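Pairing and Folding Socks at a Shared Table: What We Learned in One Term
Household Studies project report, Prelatwood College

Our group picked laundry because all of us live with too much of it, and we picked socks because they are the part everybody puts off.

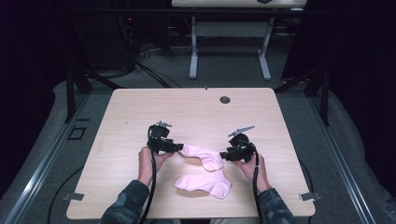 When we first proposed the topic our instructor wondered whether there was enough in it for a whole term, and I will admit that I wondered too. By the end of September we had more notes than we knew what to do with, and we had argued (in a friendly way!) over things like whether a folded sock should end up square or long, and whether the heel goes up or to the side.

Background

Most of us in the group grew up with the ball method, where you lay one sock on the other and turn the cuff of one over both. It is quick, and the pair never comes apart in the drawer, but the cuff that gets turned goes slack after a while. The other method we looked at is the flat fold, where the two socks lie one on top of the other, the toe comes up to the middle, and the cuff is tucked over it. My grandmother folded everything this way, so I came into the project already on its side, and I have tried to be fair about that in what follows.

How we worked

We borrowed a study room in Brindholm Hall and collected clean socks from the residents on two floors. We ended up with 842 socks, and I still can't quite believe people trusted us with them. Every sock was smoothed out on the table before it was paired. Smoothing takes longer than you would think, especially with thin, soft socks, which sag in the middle when you lift them by the two ends and then land with a crease right across the foot. We found it went better to set the toe down first and let the rest follow – a small thing, but it saved us a good deal of fussing.

After that we matched by color, then by length, then by the wear on the heel. Light colors gave us the most trouble. Under the ceiling lights, cream, pale pink and a faded peach all look like cousins, and more than once we took a pair apart again by the window.

What we found

We finished with 395 matched pairs, and 53 single socks with no partner. One resident kindly took 11 of the singles for cleaning rags. The flat fold took longer to learn but gave us a neater drawer, and a standard dorm drawer held more pairs that way. The ball method won easily on speed, and the residents who said they dress in the dark liked it better.

We also asked people how they wanted their socks returned. Quite a few said they didn't mind as long as they came back together, and one wrote "however you like, I'm just so grateful," which we taped to the wall.

Problems and next steps

Wool socks would not stay flat whatever we did, and ankle socks are too short for the tuck, so we folded those once in half and left it at that. If we carry on next term we would like to try a divided drawer, and to begin with the towels on the second floor, where we have already been promised a bigger table.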